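Friday, after supper

Stripped the bed this morning and got the sheets in the wash before eight. The mattress was bare all day, so I used it as a table. I have been meaning to go through the hair things and the small jewelry since January, and the bed is the only flat place in this apartment big enough to spread anything out.

It started because I couldn't find the clip that goes with my gray dress. I looked in the bathroom drawer, the basket on the dresser, both coat pockets and the zip part of my travel bag. I found hair ties in all of them. No clip. So I decided everything would come out of everywhere and be put back in one place.

Made coffee first. The Yap machine is leaking again from the bottom, so I stood it on a plate. The man at the Binero counter told me a new gasket is 13 dollars and they'd have to order it. I said I'd think about it. I have now thought about it for two weeks and the plate is working.

Rain until noon. The bus to Plilthorpe was running late according to the sign, and I didn't need to go there today anyway. I'd wanted to return the lamp, but the lamp can wait until next week. The receipt is in the kitchen drawer under the batteries (writing this down so I remember).

Back to the bedroom. I had been keeping scrunchies in with scarves and odd bits of cloth, and that was the main trouble. Any time I wanted one I had to pull out half of what was in there, and then it all went back in a heap. Necklaces were worse. I have put necklaces away on top of soft things for years and they work their way down and get knotted.
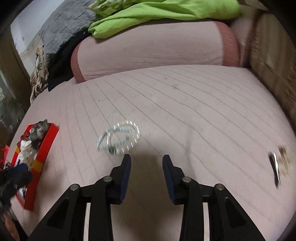
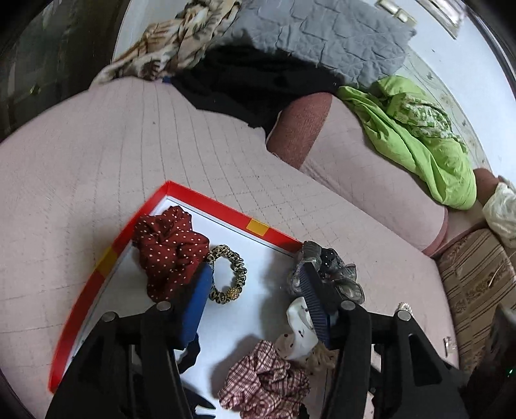
How do you keep scrunchies from losing their shape in a box?

Lay them flat in one layer with the ruffles pulled open, and don't stack anything heavy on them. If there are too many for one layer, use a second box, or give some away.

I wrote that on a card and taped it inside the closet door, since I know I will go back to stuffing them in otherwise.

I do like the polka-dot one best. It's the one that stays in through a whole day of work. The animal print with the gold beads is tighter and gives me a headache by three o'clock, but I wear it when I go out to eat and take it off on the way home. The pink plaid one I'd forgotten I owned. I think it came from the Clotness sale, in a bag of several for one price. I wore it while I did the rest of the room and it held fine.

The beaded necklace with the green pendant is going on a hook. I have one spare stick-on hook left from when I did the kitchen towels, and I put it on the side of the dresser where the door won't hit it. The package says to wait an hour before hanging anything on it. I waited while I ate lunch, which was the last of the bean soup and toast.

After lunch I vacuumed the mattress, both sides of the top seam and down the edge by the wall. It needed it. There are a few small specks in the pink that didn't come up. I tried a damp cloth and dish soap on one of them and it made no difference, so I left it alone. The cover is old. I looked up the price of a quilted pad to go over it, and the one I would want is 485, which is silly money for something under a sheet. I'll look for a plain one in the spring.

Vacuumed under the bed too while the hose was out. Found a sock and one of the felt feet from the chair. Glued the foot back on.

The clip never showed up. It may be at work, in the desk. I'll check Monday if I remember. If it isn't there I'll pin the dress up some other way, or wear the blue one.

Put clean sheets on at four, when they came out of the dryer. The fitted one has shrunk, and the corner by the window has to be pulled hard to get it on. It popped off once and I did it again.

Paid the electric bill, 31 dollars less than last month. I put the difference toward the dentist. That envelope is up to 600 now, and the appointment can be made. I'll call in the morning, as they don't pick up after lunch.

Still to do: the basket on the dresser, which is empty now and wants washing. The scarves are folded on the chair and don't have a place yet. I was going to put them on the closet shelf, but that's full of sweaters, and the sweaters need to be gone through before anything else can go up there. Not tonight. My back is sore from leaning over the bed.

Leftover rice for supper with an egg on it. Changed the water in the plant. Rain has started up again, so I shut the bedroom window and brought the mat in off the step.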